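## Changes to the Linen and Towel Service for Wikero Residents

Residents of the Wikero buildings are advised that the shared linen and towel service will operate under revised arrangements beginning in January. The changes follow a review of last year's collections and apply to all households enrolled in the service, including those in the Górecki Street annex.

Collection will move from the ground floor lobby to the side entrance next to the bicycle store. The side entrance is wider, has a ramp, and can be reached without passing through the mail room. Bags may be left there from 7 a.m. until noon on collection mornings. Bags left in the lobby after the change takes effect will be returned to the household at the next delivery.

Each household may send up to 50 items per month at no added charge. Sheets, pillowcases, bath towels, hand towels and tablecloths each count as one item. Washcloths and cloth napkins are counted in bundles of five. Duvets, curtains and bath mats remain outside the service, and residents who need these cleaned should make their own arrangements with Plilora, the laundry contractor, at the regular counter rate.

Every bag must carry the household tag issued at enrollment. In the past year, 239 items could not be matched to a household – most of them plain towels and single pillowcases. Unclaimed items are kept in the office for two months and are then passed on for reuse. Residents who believe they are missing something are invited to look through the shelves during office hours. Please bring the tag number.

Sewn labels are recommended for anything of value. Iron-on labels tend to lift at the corners after repeated washing, and ink marks fade on dark cloth. A short strip of cotton tape, stitched inside the hem, is sufficient. The office keeps a supply of blank tape and will provide it on request.

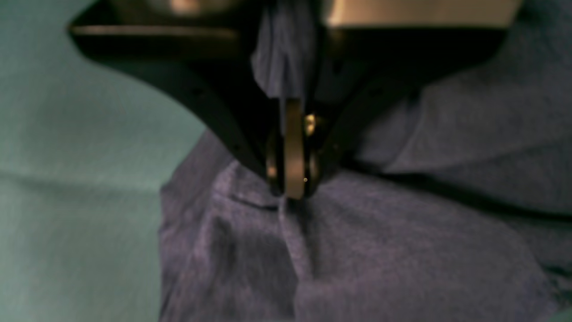
*Page last changed: January*

Items sent for mending should be packed separately and marked with the word "Repair." Small tears, loose hems and missing ties are accepted. Mended items are returned with the following month's delivery, and the cost appears on the quarterly statement under the heading Drument, the name of the building account.

Households wishing to leave the service should notify the office in writing before the end of the month. Tags must be handed in at that time. Existing enrollments continue without further action.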